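Part 3 of the Bridon student guide covers the can pickup task in the simulator. Finish the install steps first and have your club login ready.

## 3.1 Load the task

1. Open the Hanen launcher and pick `can_pickup` from the task list.
2. Set the episode length to 150 steps. Leave the seed alone for now.
3. Press Reset. The can should be standing upright on the white table, with the arm over it and the gripper open.
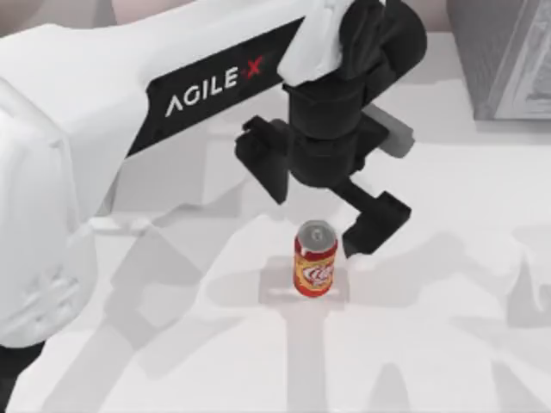
4. Check the shadows. If none are drawn, turn on lighting under View - the wrist camera policy was trained with them.

**Note:** Both arms load with this task. Leave the second arm parked.

## 3.2 Run the grasp

1. Jog the gripper down in small moves until the fingers are on either side of the can.
2. Close the fingers at 30 percent speed.
3. Switch to the close view before you lift. Look for a black fingertip against the side of the can, and note any tilt in your log sheet.

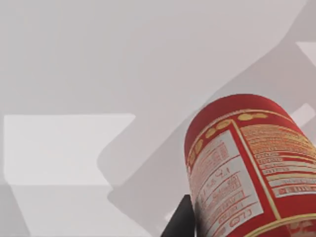 Yurani Apaza adds that a tilted can still counts as a pickup under club rules, provided it stays in the gripper for 5 seconds after the lift. She asks teams to write the tilt down anyway, so runs can be compared later.

**Caution:** Do not press Reset while the fingers are closing. The run file will be saved empty.

4. Lift, hold, and press Save Run. Repeat until you have 3 saved runs, then send them to Indira Sastry for scoring.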